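Chess Set Storage and Board Layout: Project Report
Skye Urquhart, Severyn Harasym
Supervisor: Geeta Jaiswal

3. Method

The task was to clear a chessboard between games and return the pieces to storage with less handling. The college club owns four sets, all bought as Clindwood club stock, and over 200 clearings were timed between the start of term and February. Each clearing began with the pieces in their final position and ended when the storage lid was closed.

Two orders of work were compared. In order A, pieces were taken as they came. In order B, the back ranks were cleared first, then the center, then the edges. The board stayed on the table in both cases.

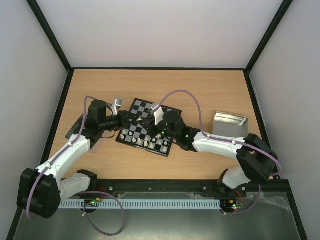 Light level and table height were kept the same for all trials. Walls near the table were left plain, as patterned surfaces made dark pieces harder to pick out in the pilot trials. Dropped pieces were logged as errors and the trial was kept.

4. Results

Order B was faster on three of the sets. On the fourth, which has lighter pieces, there was no clear difference. Most errors in both orders involved pawns standing next to taller pieces. A total of 1,076 pieces were logged by type before the record sheet was simplified, and the later trials have times only.

5. Limits

Boris Kuruc timed the early trials and Miroslava Říha the later ones. No check was made for differences between the two timers.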